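Packing clothes for a move in woven shopping bags instead of boxes?

Asked in Moving and Storage – 2 answers, 1 comment
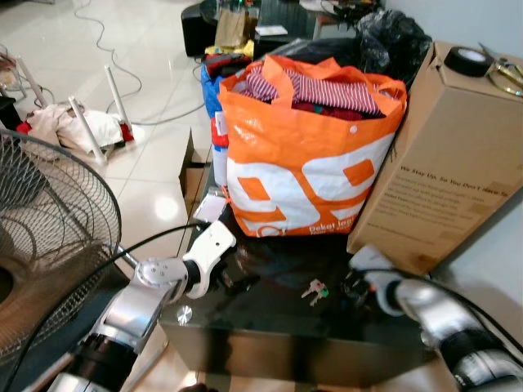
I'm moving at the end of April from a second-floor apartment to one across town and I'm trying to get the clothes done first. I have a pile of those big woven plastic shopping bags, the kind with two long handles, and I started filling them because they were already in the closet. They hold a lot. The trouble is that the top never closes once they're full, so there's always a shirt or two sticking out, and the handles just flop over it.

I also have cardboard boxes, including some tall ones, and a roll of black electrical tape, but I was planning to keep the boxes for kitchen things and books.

What I want to know:

Is it fine to send clothes in open bags, or will the movers refuse them? The company is called Cadwaladr and their sheet only says "all items must be contained."

If I need to close the tops, what do I close them with? Electrical tape is what I have. It doesn't seem to want to stick to the woven stuff for long.

Is there any reason not to use black garbage bags for the rest? I've read both opinions.

It's mostly T-shirts, sweaters and some bedding. Nothing expensive. I have 8 of the woven bags and would like to avoid buying anything.

Nia Powell

Answer 1 (accepted, 68 votes)

Woven bags are good for clothes. I've used them for two moves and would use them again. They don't split the way paper does and you can carry one in each hand down a staircase, which you can't do with boxes.

On the movers: call and ask. "Contained" usually means they don't want loose things falling out in the truck, and an open bag with a sleeve hanging over the side may count as loose to whoever shows up that morning. Some crews don't care and some will charge you for a box on the spot. Get the name of the person who tells you it's fine.

To close them, skip the electrical tape. It's made to stretch and wrap around wire and it lets go of woven plastic, more so if the bag is bulging. Do this instead:

Take out the top few inches of clothes. Most people overfill.

Lay a folded towel or a pillowcase flat over what's left and tuck the edges down the sides.

Bring the two handles together over the middle and tie them to each other with string, a shoelace or an old belt. If the handles are long enough you can knot them directly.

If you want it fully closed, pull a garbage bag down over the top like a hat and tie it underneath. That also keeps rain off.

Keep each bag under 50 pounds. Clothes won't usually get there, but jeans and wet-weather coats add up, and the handles are stitched on at only a couple of points. Check the stitching before you fill one. If a handle is already coming loose, use that bag for pillows.

Garbage bags are OK for bedding and soft things if you double them. The reasons people complain are that they tear on a door latch, they have no shape so they slide around in the truck, and they get mistaken for trash. The last one does happen. I lost a bag of winter coats that way – it was set down in the hallway near the real garbage and someone took it all out together. Put a strip of masking tape across the front with CLOTHES on it in marker, and keep the actual trash in a different room until the movers have gone.

One more thing. Keep your keys, scissors and marker off the surface where you're packing. Small things get pushed into a bag or under a box flap and then you're emptying everything at 11 at night. I use a bowl by the front door. Anything that has to stay out goes in the bowl.

Comment from Nia Powell: Thank you. I called and they said bags are fine as long as the tops are tied, and no more than what one person can lift. I took some out of the fullest one and the handles do meet in the middle now. Going to do the pillowcase thing for the rest.

Answer 2 (2 votes)

I would just buy wardrobe boxes. We got ours from Closell and everything stayed on the hangers, so no ironing after. They are bulky though and you said you don't want to buy anything, so maybe not.

If you use the tall boxes you already have, don't fill them with books. Too heavy, the bottom goes. Tall ones are better for lamps, rolled blankets, that sort of thing. Books in small boxes. And turn the box so any old printing faces the wall and write on the blank side, or the crew will be reading somebody's ad trying to find the room name.

Also vacuum bags work for sweaters but they wrinkle everything.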